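I bought the Arnberg conference table secondhand in March, for 600 dollars, from an office that was closing its second floor. New, the same length from Brindell costs more than twice that, and the Brindell sales page promises it will "bring teams together." I have sat at a lot of tables and can't say any of them did that.

What I wanted was a long surface for our sewing and mending group, which had been getting by on folding tables from Testgate. Those wobble. They also pinch your fingers when you put them away, and the plastic tops bow in the middle after a year. So the bar was low. 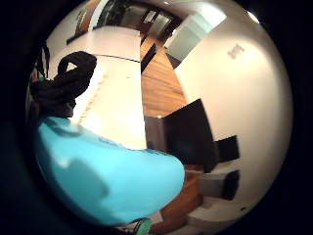 *Something bright blue, close up, with the room behind.*

## Putting it together

The instructions say two people and 40 minutes. It took us most of an afternoon, and the third person was not optional. The bolts are fine. The leg frames are fine. What isn't fine is that the holes for the joining plates are drilled a hair too far apart, so you have to tighten everything halfway, lean on it, and then go around again. One plate still doesn't sit flat and I've stopped trying.

It weighs 278 pounds according to the label underneath, which I believe. Decide where it goes before you start.

## The top

I was ready to hate the finish. Shiny tops show every fingerprint, and this one does, but they come off with a damp cloth and I've yet to find a scratch from pins or shears. Chalk wipes away too. Fabric slides on it more than I'd like – good for feeding a long hem past you, bad for cutting anything slippery. I lay a cotton sheet down for cutting.
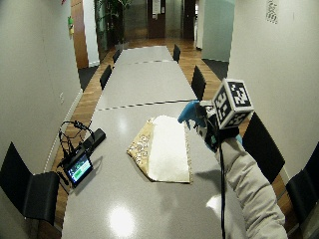
The joins are my real complaint. Arnberg calls them "near invisible," and they aren't, though looks don't bother me much. A rotary cutter drops into them if you cross at an angle, and lint collects there no matter how often you wipe. I tried a strip of clear tape over one. It peeled by the end of the week.

Glare is the other thing. Under ceiling lights you get a bright spot right where you want to look, and matching navy thread to navy cloth becomes guesswork. We bring a desk lamp and switch the overheads off when we can.

## The extras

The seller threw in a Pinheiro cable tray that clips underneath. It holds a power strip and not much else, and the clips let go if your knee catches them. Pinheiro wants 13 dollars for a set of spare clips. I used zip ties. 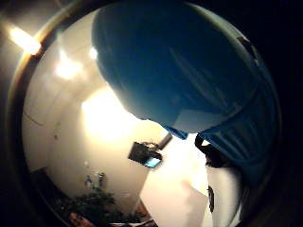

*Blue with folds and creases, and a dark loop underneath.*

## Would I buy it again?

Used, probably. It doesn't wobble, it's long enough to lay out a full curtain panel, and I no longer get up from an evening of mending with a sore back (the height suits me; shorter members have asked for footrests). At the new price, no. For that money I'd expect holes that line up and joins I can cut across.

I'd also measure your doorways. The sections are wider than they look in the listing, and ours went in on edge with the door off its hinges.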